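**Transmission rebuilt, slips in third when hot - Flodex says it's my cooler**

**dkovalchuk** wrote:
Automatic was rebuilt in February by the Flodex shop in Fletcombe. It has slipped in third once warm ever since, after 30 minutes of driving. Cold, it shifts fine. Fluid level is correct on the dipstick, hot and in park. The shop wants 350 to replace the cooler and says the warranty covers internals only. Does that sound right?

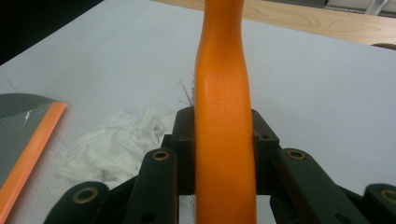

**cheung_cl** wrote:
Cooler is possible but I'd want a line pressure reading first. Hot slip in a single gear usually points to a leaking clutch seal or a worn bore in the valve body. A cooler fault would show up in every gear. Look at the fluid too. Ours came out nearly as orange as that handle in the gripper, and the cause was coolant getting in.

**yurii_k** wrote:
Disagree. A restricted cooler raises fluid temperature, and the weakest clutch pack lets go first. That can be third only. Did they flush the lines after the rebuild?

**dkovalchuk** wrote:
Invoice has no line for a flush. Fluid is clear red. No codes stored.

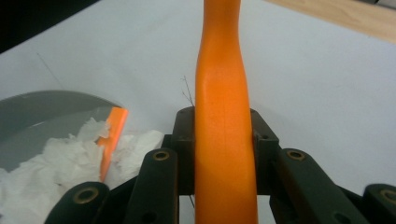

I also asked for the pressure test figures from the rebuild and was told they don't keep them.

**cheung_cl** wrote:
Then have a second shop test it hot, in third, under load. McGrath did mine the same morning.

**yurii_k** wrote:
Fine, but measure cooler return flow on the same visit. If flow is low and they skipped the flush, that's on Flodex - get it in writing before paying for anything.

**dkovalchuk** wrote:
Booked at McGrath for 9. Will post both readings.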